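迷い犬・迷い猫の保護期間を延長 リルネソープの動物保護施設 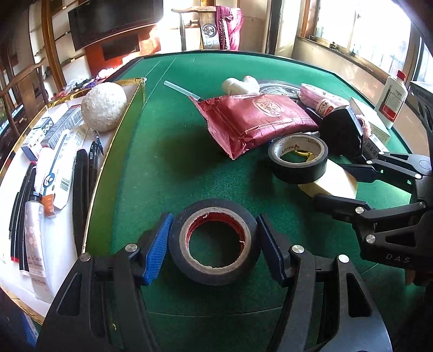

最終更新：2018-01-11

リルネソープ地区の動物保護施設「ブレデック」は、迷い犬と迷い猫を飼い主のために預かる期間を延長した。これまでは収容の翌日から一週間だったが、新しい規則では3週間となる。対象は地区内で保護された犬と猫で、ウサギや小鳥などの小動物は従来どおり一週間のままとする。

施設によると、昨年一年間に収容した迷い犬と迷い猫は合わせて142匹だった。このうち飼い主のもとに戻ったのは66匹で、残りは新しい飼い主に譲渡されたか、現在も施設で暮らしている。返還された動物のほとんどは首輪に連絡先が付いていたか、マイクロチップが登録されていた。

期間の延長を求める声は以前からあった。昨年8月には、旅行中に逃げた猫の飼い主が帰宅後に施設へ問い合わせたところ、すでに別の家庭への譲渡が済んでいたという例があった。猫はその後、双方の話し合いで元の飼い主に返されたが、施設はこれをきっかけに規則の見直しを始めた。

新しい規則では、収容から一週間を過ぎた動物について、仮の預かり家庭に移すことも認める。預かり家庭に移った後も期間内であれば飼い主の申し出が優先され、譲渡の手続きには進まない。けがや病気の治療が必要な動物は、獣医師が移動できると判断するまで施設内で世話をする。

飼い主が引き取りに来る際は、本人確認書類のほか、動物の写真、予防接種の記録、マイクロチップの登録証など、飼い主であることを示すものが必要になる。いずれも手元にない場合は、かかりつけの動物病院の診察券でも受け付ける。引き取りの際には収容日数に応じた飼育費がかかるが、8日目以降の分は請求しない。

収容中の動物の情報は、施設の入り口の掲示板とウェブサイトに載せている。ウェブサイトでは種類、毛色、性別、保護された場所を確認できる。見つかった場所は通りの名前までとし、詳しい番地は公開しない。施設は、いなくなった場所から離れた所で保護されることも多いとして、隣のグルコフ地区の掲示も併せて見るよう呼びかけている。グルコフ地区の施設では保護期間の変更はなく、これまでどおり一週間となっている。

受け入れの場所も一部変わる。犬舎の奥にあった物置を片付け、猫専用の部屋として使う。部屋には隠れ場所になる棚を置き、犬の鳴き声が届きにくいように扉を二重にした。工事は年末に終わり、すでに数匹が移っている。

名前の分からない動物には、施設で仮の名前を付けている。現在最も長くいるのは「リュウ」と呼ばれている茶色の雑種犬で、昨年の秋に川沿いの道で保護された。首輪はしていたが連絡先の記載がなく、マイクロチップも入っていなかった。推定年齢は六歳前後で、人にはよく慣れている。リュウは旧規則の期間がすでに過ぎており、譲渡の対象になっている。

迷い犬や迷い猫を見つけた場合は、無理に捕まえようとせず、場所と時刻、動物の特徴を施設に知らせてほしいという。首輪があり落ち着いている犬であれば、リードをつないで待ってもらうこともできる。負傷している動物についての電話は365日、夜間も受け付ける。一般の問い合わせと面会は午前10時から午後4時まで。

施設ではマイクロチップの読み取りと登録内容の確認を無料で行っている。引っ越しや電話番号の変更の後に登録を直していない飼い主が多く、読み取りはできても連絡がつかない例が続いている。登録の変更は窓口でも手続きできる。

新しい保護期間は、今月以降に収容された動物に適用される。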